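Ojala Wellness Stay, four nights by the lake in Altau

The Ojala package is made for guests who want to rest the body and also see a little of the country. You sleep four nights in a small guest house in Altau, two minutes on foot from the water. Treatments are given in the morning, so the afternoon is free for walking, rowing or sleeping.

What is in the price
Four nights in a double or single room
Breakfast and a warm evening meal
Three herbal sauna sessions
One back and shoulder massage, 30 minutes
Use of the rowing boats

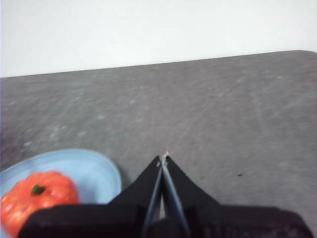 Hilkka Kiiskinen leads the sauna sessions. She has done this work for over 30 years and she will ask you some questions about your health before the first one. Please tell her if you are pregnant, or if you take medicine for blood pressure. In such cases she can change the sauna to a foot bath and a longer massage, with no extra cost.

The price is 737 euros per person in a double room. For a single room please add 126 euros. A deposit is paid at booking and the rest on arrival, by card or cash.

Meals are simple and mostly from vegetables, fish and barley. Vegan and gluten-free meals are possible when we know it one week before.

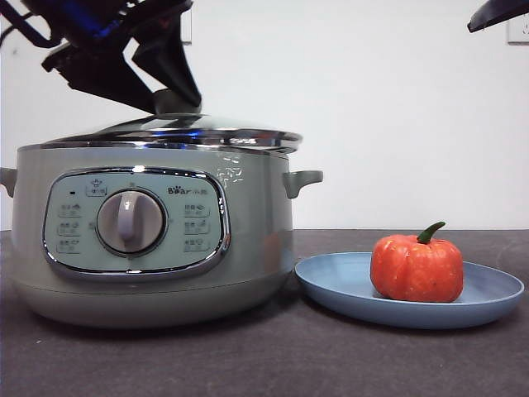 How to reach us
The bus from Drandell stops at the church in Altau. From there we bring you by car if you send us the time of your bus. The last one comes at 6:40 in the evening, so guests with a late flight should sleep the first night in Drandell.

The package is offered from May until the lake freezes. In summer the rooms on the water side go first. Children under 12 can stay in the house but can not join the sauna sessions.

Bookings are handled by Initz travel office. Ask for Vilja Karppinen, she answers in English, Finnish and German.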